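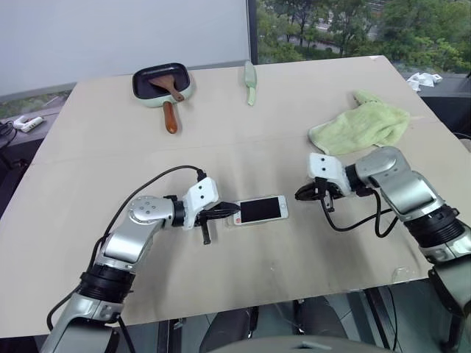
Birger Lundgren replied to my last thread to say that a four-day week is free money and anyone asking questions about it has never tried one. Fair enough, Birger. I have tried one, for 3 months, and I've got questions. Thread.

1/ Background for new people. Vendimis put out a report in November on its four-day week pilot. Same pay, one day fewer, everybody happier, output up. It's been shared all over my feed, mostly by people who I suspect read the first page.

2/ I read all 71 pages. Most of it is charts about mood. I'm not against mood. But if you ask people in the middle of a trial whether they'd like to keep their extra day off, you know what they'll say. I'd have said it too.

3/ The headline number is 418 staff across the firms taking part. Go to the appendix and that's everyone who signed up at the start. I can't find how many filled in the last survey. If you know the page, send it to me and I'll correct this.

4/ Then there's who signed up. Firms volunteered. A firm that volunteers for a shorter week is probably run by someone who already thinks it's a good idea and has a bit of slack to try it. That tells you something about those firms. It tells you very little about a care home or a bus depot.

5/ My own go at it was at Fedmont, back when I did their accounts. We had the Monday-or-Friday choice, and most of us wanted the same one, so by the second week there was a rota, and by the fourth there was a row about the rota.

6/ The work didn't shrink. Month end was still month end. I did longer days, skipped lunch and answered emails on my day off from the car park at the swimming pool. If you'd surveyed me I would have ticked "satisfied" though, as I did get to go swimming.

7/ Lucyna Laskowska has just asked whether that's a problem with the four-day week or with Fedmont. Good question. Bit of both? They cut the hours and left every meeting where it was. I'd still like to see a report that includes a firm like that – there must have been one.

8/ Back to "output up". Up how? In the report it's mostly revenue compared with the year before. Prices went up over that year as well. A café that charges more for a sandwich has higher revenue and the same number of sandwiches.

9/ One firm in it, Pronari, used managers' own ratings of their teams. So the managers who chose the trial marked the trial. I'm sure they were being straight about it. I'd still want somebody else to do the marking.

10/ People keep sending me the sick days chart. Yes, sick days went down. There were also fewer working days to be ill on. If I feel rotten on my day off I stay in bed and it never reaches a form. Perhaps they adjusted for that. It doesn't say so.

11/ Leszek Pawlak says I'd never hold the five-day week to this standard. True, and it's the best reply I've had all day. Nobody ran a trial before we all started doing five. If a pilot of the ordinary week came out with charts this thin I'd moan about that too.

12/ What would change my mind: pick the firms by lot out of the ones that apply, make half of them wait, and compare the two. Count something solid like orders sent out or calls answered. Ask the people who left why they left. Go back after two years, once it's stopped being a treat.

13/ Bainbridge said it would do the waiting list part. I wrote to ask when, and got a nice email about how excited they are. That was in spring.

14/ Also, and this is my real gripe, "same pay" gets said very quickly. For salaried people, fine. For the cleaner on an hourly rate in the same building, an office shut one day a week is a pay cut. Two lines on contractors in the whole thing. I checked twice.

15/ Ineke Boersma asks what I'd tell a boss who's thinking about it. Try it if you like! Get rid of some meetings first. Write down what you'll measure before you start, and show it to the staff. Sort out the cleaner's hours. And please don't quote the Vendimis report at people as if it settled the matter.

16/ No, I'm not paid by anyone to say this. No, I don't hate days off. I'd take a four-day week tomorrow if the work went down with the hours, and I'd probably be insufferable about it.

17/ Someone has now told me the full data is free to download. It's a form, the form wants a company name and a job title, and then it says a member of the team will be in touch. I've put "swimmer".

18/ Correction to 8: Bartosz Kwiatkowski points out that two of the firms did report units sold as well as revenue. He's right, it's in a footnote to the second table and I missed it. Units were flat at one and slightly up at the other. I'm muting this for tonight, will look at replies in the morning.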